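Is the Arari housekeeping package worth it for bathrooms?

Posted by Azlan Pangaribuan

We manage a few furnished rentals and already lease a Fellow humanoid for carrying linens. The dealer is offering the Arari add-on, covering vanities and towels, for 2,453 up front or 152 a month. Has anyone run it in a small bathroom? I mostly want to know if it copes with things left out by the sink.

Sutrisno Halim

I have had it since July on the same model. You map each countertop once and mark the items it should leave alone. Ours has a mug, a vase and a tall faucet on it, and the setup took me 2 tries because I stood the robot too far back the first time.

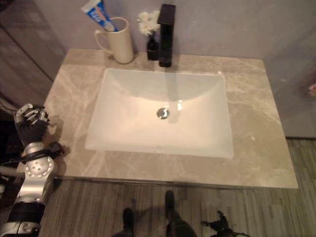
Fellow at the vanity, right hand over the left side of the counter.

Wiping the open marble is the easy part. I would still put anything breakable away. Towels are slower, and you should ask for the soft hand covers, which were not in my quote.
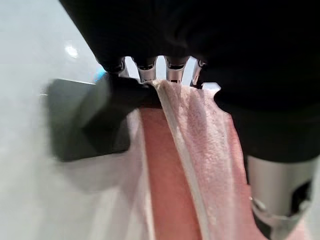 The grip setting matters more than the speed setting. Start on low and use thick terry towels, as thin ones slide. Folding is decent and hanging is hit or miss. Take the monthly plan first. You can cancel with a month's notice, and the buyout after that was 1,196 for me.

jalia_ding

Never used Arari but the dealer gave us a free trial week when we asked. Measure your doorway before you sign anything.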